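Grullel repair fair fills the old Presport bus hall

06/09/2026

What a turnout! The Grullel repair fair came back to the old Presport bus hall for its second year, and by mid-morning the line already ran past the bike racks and halfway to the bakery. People brought toasters, lamps, sewing machines, a stroller with a wobbly wheel, a stack of radios and at least one accordion. By closing time, 237 items had been booked in at the front desk, against 100 last year.

The idea is as simple as it was the first time. You bring something broken, you sit down next to a person who knows how to open it, and the two of you have a go at it together. Repairs are free and visitors pay only for parts. There is a jar by the door for anyone who wants to chip in toward the hall rental, and it was full enough by lunch that somebody had to fetch a second one.

The sewing tables were the loudest corner, in the best way. Zippers are the number one job there, as they were last year, and the team had laid in 300 of them in every length and color. A group of teenagers who came in to get one backpack fixed ended up staying for two hours and learned to patch jeans by hand. Right behind them, the Gajewski hardware store ran a knife and scissor sharpening bench that never had an empty chair. They brought a grinding wheel and a good supply of bandages, and only one of those got used (on a thumb, nothing serious).

Lamps went quickly. Most of them needed a new plug or a new switch, and the folks at the lamp table had a lovely habit of switching each one on with a small cheer. A brass reading lamp that had sat in an attic in Britard since the owner's childhood got the biggest cheer of the day. The accordion, sadly, went home as it came, but with the phone number of a reed specialist tucked in the case.
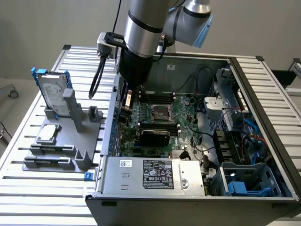
Old computers are the thing the organizers get asked about most, and this year they had a whole page of tips printed up for visitors. The best one for beginners is to lay the tower on its side and take the side panel off before deciding anything, so that you can see what you have. The power supply is the silver box in the lower center of this gray case, with the black label on it, and the advice is to read that label and copy down what it says before shopping for a replacement. Leave the box itself closed, always, even when the machine is unplugged. Dust comes next: short puffs of air, fans held still with a finger, and please do it outdoors. The tip sheets were all gone by two in the afternoon, and more are being printed for the library.

Food deserves a mention too. The Presport rowing club grilled sausages and corn out front, and the school band's parents sold a plum cake so good that it ran out twice. There was live music on and off through the afternoon, mostly fiddle tunes, plus a swap shelf for books and board games that emptied and filled up again all day long.

The fair's organizers hope to go bigger. They are talking with the town of Britard about a sister event in January, when people are stuck indoors and the broken heaters and humidifiers come out of the closet. Britard has offered its gym, which has better parking than the bus hall and, more to the point, a lot more outlets. Extra hands are wanted for both towns, above all people who can fix small kitchen appliances. Coffee makers had the longest wait of the day, and several had to be turned away at the end.

Anything left at the fair, including one blue umbrella, a child's left mitten and a very nice set of screwdrivers, can be picked up at the front counter of the Grullel library during regular hours. Sign-up forms for new fixers are at the same counter.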